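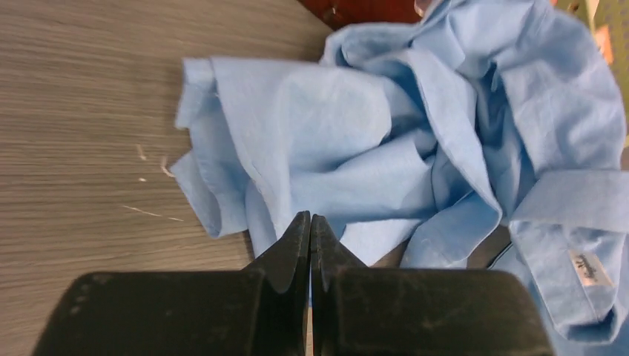

A shirt for life: an afternoon with Alun Mostyn

When I first wrote to Alun Mostyn to ask if he would talk to me about shirts, he wrote back the same evening with a long and very kind letter, most of it about collars. He has been making and mending shirts for the better part of his working life, first on the cutting floor at Wainwright and then, when that closed, in a shop of his own over the bakery in Hultden. I had a feeling we would get along, and I cleared the whole afternoon.

It was May, and he had both windows open. There was tea, and a plate of something with almonds from downstairs, and it was a good while before either of us remembered that I had come to ask him questions.

"I didn't choose shirts," he told me, once we had got settled. "My aunt got me in at Wainwright when I was 17, sweeping up. They had more than 900 people there then, if you counted the laundry and the drivers. I swept for a year, and then one of the cutters hurt his back and they needed a pair of hands. I was put on cuffs. I did cuffs for four years!"

Four years of cuffs sounds like a long time to me, and I said so. He laughed and said it had felt like it, too, but that he could still tell a good cuff from across a room, and that mine, he was sorry to say, was not one. (I had ironed it specially.)

What I really wanted to hear about was the mending, because that is what people come up his stairs for now. He still makes a few shirts a year for old customers, but most days it is collars, elbows and buttons. I asked him what wears out first.

"The collar, nearly always. It rubs on the neck, right at the fold. People see that bit of white fluff and think the shirt is finished, and the rest of it might have ten good years in it. So you unpick the collar, turn it over, and sew it back on with the worn side underneath. My grandmother would have done it at the kitchen table without looking up from the radio."

He charges less for turning a collar than I paid for lunch on the train. I asked whether it was worth his time and he thought about that for a bit, pouring more tea. Some weeks no, he said. But the people who bring in one shirt come back with five, and then they bring their brother.

One of those regulars came in while we were talking. Darren Gosling drives over from Sinevach a couple of times a year with a bag of work shirts, and he was happy to sit down and join in. He told me he used to buy new ones every spring and never thought twice about it.

"Then my favorite one went at the elbow," he said, "and I was fed up, because they'd stopped making it. Alun put a patch on the inside, so small I have to hunt for it. I've had that shirt on today, and I'll have it on next year."

I asked Alun what the rest of us could do at home, those of us who can just about sew on a button and no more.
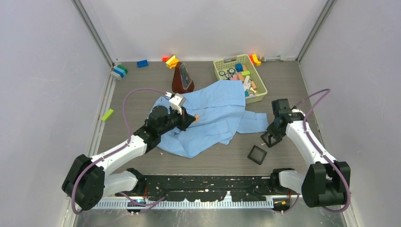 "Wash them cooler than you think," he said. "And less often, if you've only had it on for an hour or two. Undo all the buttons first, the cuffs as well, or the machine will pull at them. Then take it out and give it a good shake, and hang it up while it's damp. I don't own a dryer. I had one once, a Birkero, and it did more harm to my shirts than I ever did."

He is fussy about ironing, as you might guess. Collar first, from the points in toward the middle, then the yoke, the cuffs, the sleeves, and the body last of all. Darren confessed that he only irons the parts that show under a sweater, and there was a short silence – a friendly one, I think.

Before I left, Alun took down the order book he started when he opened the shop. It is a big green ledger with a cracked spine, and he writes every job in it by hand. He turned to the back to show me the latest entry, number 222 for the year so far, a pair of cuffs for a schoolteacher. I asked if he ever gets tired of cuffs.

"Oh, every morning," he said. "Then I sit down and start one, and I'm all right again."

He walked me down to the street himself and made me promise to send him the shirt I was wearing. I mailed it the next week, with a note asking him to be gentle about it.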